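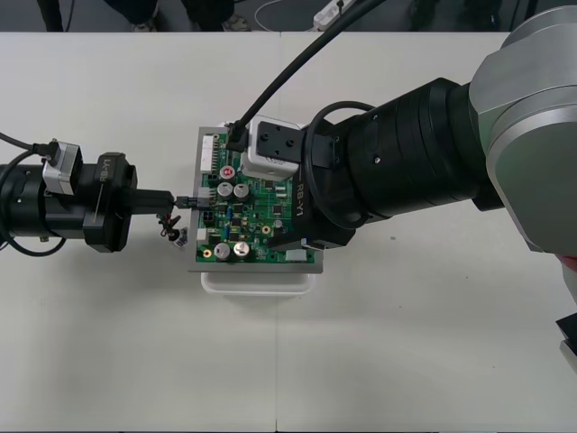

Dokmont will open a repair training centre in Jivemwood in June, the company's head of skills confirmed in an interview. “We have waited too long to teach people how to mend things,” she said. The first intake will be limited to 23 trainees, with courses lasting up to 17 weeks. Early lessons will deal with everyday parts such as a green circuit board, a small black connector plug or thin red and black wires. “Most faults we see are modest ones – a poor joint, a worn lead,” she said. Fees have yet to be agreed with the town.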